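Parallel jaw or suction for mixed small objects in a bin?
Forum: Grippers and End Effectors

mekdes_s
Started this topic in March

Hello all. I need some advice before I spend the rest of our budget.

We pick mixed small objects out of a metal bin with a KUKA arm. The objects are toys, cups, glasses, short pieces of tube, everything with a different shape. At the moment we use a parallel jaw gripper with flat metal fingers. My colleague Gunnlaugur Mogensen wants to change to a suction cup, and he has already asked Vivstead for a price. I am not convinced, but I also cannot prove that he is wrong.

What I can say from our log: we have 3,377 attempts with the jaw. The failures are mainly of two kinds. The first is objects that lie close to a wall, where the finger has no room to go down. The second is transparent cups, where the depth camera gives us almost nothing and the planner chooses a point in the air or on the floor of the bin.

Has anybody compared the two in the same bin, with the same objects?

kedwood_dec
Reply

We did this at Kedwood last year with a different arm. Suction won easily, but our objects were boxes and bags. For boxes I would not even discuss it.

For a toy animal with a curved back and small bumps, you will lose the seal very often. A bellows cup helps a little. We used 8 mm cups at the end, the bigger ones could not find a flat place on anything.

Glasses are not good for suction. You can take them by the lens if they lie flat, but if they rest on another object you will only push them.

Declan Holroyd

g_mogensen
Reply

I am the colleague. I think Mekdes describes my opinion a little too strong. I do not want to throw the jaw away, I want to stop losing time at the walls. With suction you come straight from above and you need no room at the side for a finger. Our bin has deep walls and things end up against them all the time. I looked at the log too, and for me the wall is the main problem, more than the cup.

kedwood_dec
Reply

Then try thinner fingers first. It is cheaper than a vacuum system, and you do not need to bring one more hose along the arm. Also check the angle of approach. If your planner only allows vertical, you give away many good grasps. Tilting by 13 degrees gave us most of the wall objects back.

mererid_w
Reply

I do not agree about tilting. In a deep bin the fingers are fine but the wrist is not. If the cable bundle makes a loop beside the wrist, then this loop is the first part that touches the wall, and your collision model probably does not include it. Ours did not. We pulled a connector out twice before somebody added a simple cylinder for the cables.

So my order would be: first model the cables, then tilt.

About suction and round things, I think it depends on the pump more than people say. A strong flow can hold with a bad seal. It is loud, and the cups wear out, but it works on toys better than Declan writes.

kedwood_dec
Reply

Mererid, which pump? I tried a strong one and it held the toy until the arm started to accelerate. Then it was on the floor. If you drive slowly, fine, but then you lose the time that Gunnlaugur wanted to win.

mererid_w
Reply

A Nokham side channel blower, the small model. And yes, we drive slowly. I should have written this.

adanech.k
Reply

May I ask how you count a success? In our group at Zeleke we found that two people were counting differently. One counted when the gripper force was above the limit, the other when the object was really out of the bin. The results were not comparable and we had to repeat 2,000 attempts. If you compare jaw and suction, a vacuum sensor and a force reading are not the same kind of proof. I would weigh the bin, or use a second camera above the place where you drop the objects.

For transparent cups, changing the gripper will not help you. The problem is the camera. We changed to a method which learns from color images and does not need good depth, and the cups became nearly normal objects. The gripper stayed the same.

Adanech Kassa

mekdes_s
Reply

Thank you, this is a very good point. We count by finger opening after the lift. For suction this would be impossible, so we need a different rule for both.

Declan, our approach is vertical only, yes. Mererid, our collision model ends at the flange. There are no cables in it, and we have a thick yellow one and many black ones going around the wrist. I will correct this before we tilt anything.

My plan is now as follows. The jaw stays on. We test thin fingers with the bin in the same place, then tilt, then one week of suction with the cup on loan — Gunnlaugur agrees with this order. The set of objects stays mixed as it is now: dinosaurs, duck, dark glasses, clear cup, and the metal cylinder which leans on the rear wall. With the present fingers the green dinosaur in the middle is the friendly case. The cup next to the duck, close to the front wall, is the one I would like to see your opinions on. From which side would you go in?

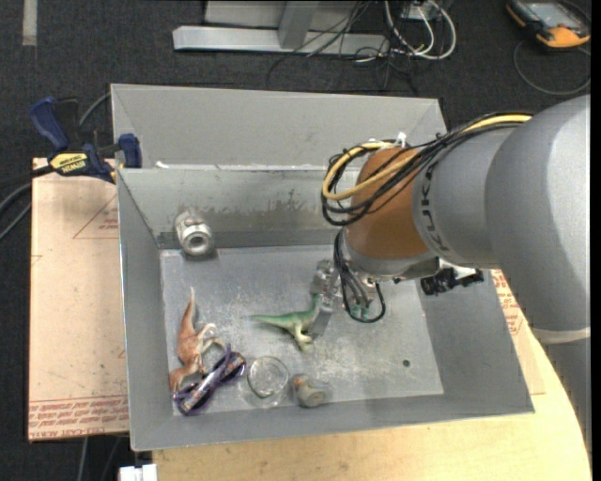
Similar topics in Grippers and End Effectors

Bellows cups, how often do you replace them?
Cable routing on the wrist for deep bins
Finger pads for shiny metal parts
Depth camera and clear plastic, what do you use?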